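Skirkel tracker stopped updating, gull no. 7
Opened August 28, 2021, status: waiting on me 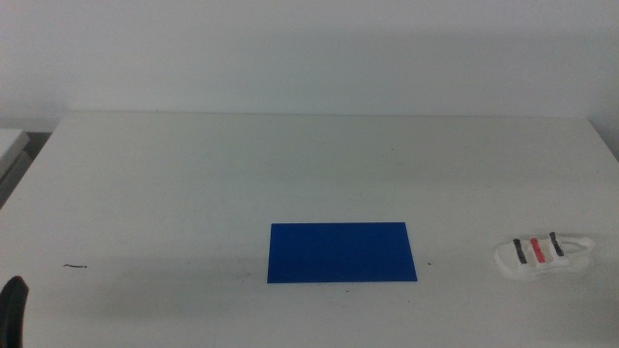
Hi again, Masanobu here (Masanobu Kudo, I look after the gulls at Edstead). So the tag on our old herring gull has gone quiet. He's the one who comes back to the same kitchen roof every summer and shouts at Mrs Sekiguchi until she opens the window, and she's in a bit of a state about it, as she hasn't seen him either.

What I get: the map shows his last point out by the harbour wall, then nothing. Battery says 50 per cent. The other birds are all coming through fine, so I don't think it's the account.

Tried so far:

- Logged out and back in. Same.
- Changed the update gap from 2 hours to the longest one. Same, and now I can't change it back, the button's gone grey!
- Looked on my phone instead of the laptop. Same dot, same place.

Update, after lunch
Your chap asked me to check the filter. It was set to hide any point with an error over 100 metres. I turned it off and got a whole string of new dots, all up the Nakisari end of the beach (which is where the chip van parks, so that figures). They jump about a lot, though, and one's in the middle of a car park.

Update, evening
Mrs Sekiguchi rang. He's on the roof! Shouting. She says the tag is still on and sitting straight, as far as she can tell from the window.

So the bird's fine and I'm much happier, but please leave this open. The button is still grey, and I'd like to know why the filter came on when I never touched it. I'll send the export file once I've worked out where it saves to.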